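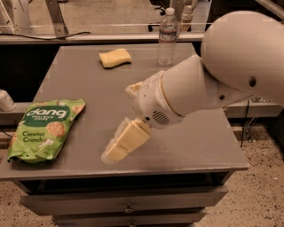

Bethel Dinsa wrote back after the first version of this talk that the top of a cabinet is never storage, it's a waiting room, and everything on it is waiting for somebody to make up their mind. I'd like to start there, so read it out slowly and give people a second to think of their own cabinet at home.

Good evening, everyone, and thank you to Janka Sýkora for having me back at Sorcombe (wave to Janka, she'll be by the door with the tea). I've got 18 minutes and I mean to spend most of them on flat surfaces, because I love them and I can't keep one clear to save my life!

Tonight's top has a bag of dang rice chips, the Coconut Crunch kind, plus a yellow sponge and a plastic water bottle. Ask the room which one they'd pick up first. Last time at Gosby nearly everybody shouted for the bottle, and Norbert Slanina held out for the chips and wouldn't be moved.

Pause. Next slide.
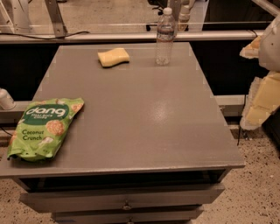
Page last changed: April, 9:18 a.m.

Now look at where the bag sits, a little way over the left edge. Mine always creep to the edge too, and then an elbow comes along. Chips go back to the kitchen, and the sponge goes home to the sink. The bottle gets emptied if there's anything left in it, and then it's off to recycling.

Then the drawers. There are two with little metal pulls on the front, and my rule (borrowed from Vlasta Paulík, with love) is that you don't open a drawer until the top is done. I have broken this rule many times and ended up on the floor with old birthday cards.

If there's time, tell the Ondrejka hallway story. If not, go straight to questions and hand around the sign-up sheet for the next evening.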